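Section 4. Setting Up a Performer Profile and Act Listing

This section covers the creation of a performer profile in Tarkura, the cabaret and variety booking system supplied by Praslow. It assumes that the venue account has been activated as described in Section 3 and that you are signed in with Producer rights. Stage Manager accounts can view every screen mentioned in this section but can save changes only on the Cue and Music tabs.
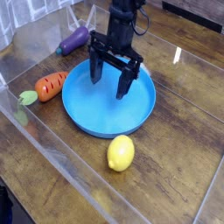
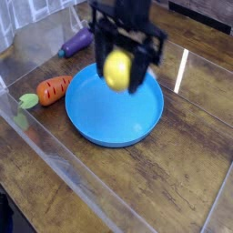
4.1 Before you begin

Have the following to hand:

- the performer's stage name, spelled as it should appear on the bill
- the legal name, if payment will be made through Tarkura
- one promotional photo
- the music file for each act, in its final edit
- the pronouns to be used by the host, in and out of character

Stage name and legal name are stored separately. The legal name appears on the Payments tab only. It is never printed on a running order, a dressing room list or a door sheet.

4.2 Creating the profile

1. From the main menu, select People, then New Performer.

2. Enter the stage name. The field accepts up to 100 characters, including accents and punctuation. Line breaks are removed when the record is saved.

3. Under Performance Type, select one or more entries from the list: drag queen, drag king, burlesque, comedy, live vocal, magic, host, other. A performer who hosts and also appears in the show must have both types selected, or the host microphone will not be assigned in step 3 of 4.4.

4. Under Pronouns, fill in both lines. The first line, In Character, is copied to the host script. The second line, Out of Character, is copied to the crew sheet. If the two are the same, enter the same text twice. Tarkura does not copy one to the other.

5. Enter the legal name on the Payments tab, if required. Press Save on this tab before moving to another. Unsaved text on the Payments tab is discarded without a warning.

6. Upload the promotional photo. Crop it with the on-screen handles and press Accept.

7. Press Save Profile. The profile number appears at the top right of the page.

CAUTION: Do not create a second profile for a performer who changes stage name. Open the existing profile and use Rename. A second profile splits the payment history, and the two records cannot be merged by the venue.

4.3 Adding an act

An act is a single number with its own music, lighting and props. A performer may have any number of acts on file. Only acts marked Ready can be placed in a running order.

1. Open the profile and select Acts, then Add.

2. Give the act a working title. The audience does not see this title. If a public title is wanted, enter it under Billing Title.

3. Set the act type to Lip Sync, Live Vocal, Spoken or Mixed. Mixed acts require a microphone entry for each live passage.

4. Upload the music file. Wait until the waveform is drawn in full before leaving the page.

5. Enter the start cue. Use Visual if the music starts when the performer is in position, or Verbal if it starts on the host's last word. For Verbal, type the last word exactly.

6. List the costume reveals, if there are any, by time in the track. The follow spot operator receives this list.

7. List anything left on the stage floor at the end of the act, such as confetti, feathers, gloves or tips. The entry adds a sweep break to the running order.

8. Set the status to Ready and press Save Act.

NOTE: Changing the music file sets the status back to Draft. Set it to Ready again after checking the reveal times against the new edit.

4.4 Placing the act in a show

1. Open the show from the Calendar page and select Running Order.

2. Drag the act into position. If the same performer appears twice, Tarkura requires at least 2 other acts in between. Producers may override this limit by selecting Quick Change Confirmed.

3. Select Assign Audio. Microphones are assigned in order, starting with the host.

4. Check the end time shown at the foot of the page. Sweep breaks and the interval are included. Encores are not.

5. Press Publish. Every performer on the bill receives a copy of the order with their own acts marked.

A published running order can be changed until the doors are marked open. After that, changes are made on the Stage Manager's screen and are recorded in the show log.

4.5 Messages

Error 556, Act Not Ready: the act has been placed in a show and later returned to Draft. Open the act, check the music file and set the status to Ready.

Billing Name Missing: the stage name field contains only spaces. Re-enter the name and save the profile.

Host Not Found: no performer on the bill has Host selected under Performance Type. Correct the profile and repeat Assign Audio.

4.6 Revision record

8 August 2019. Rename procedure added as a caution in 4.2. Pronoun fields described separately. Text by Svenja Pfister, checked by Kamol Wongsuwan.

Section 5 describes door sheets, guest lists and tip settlement.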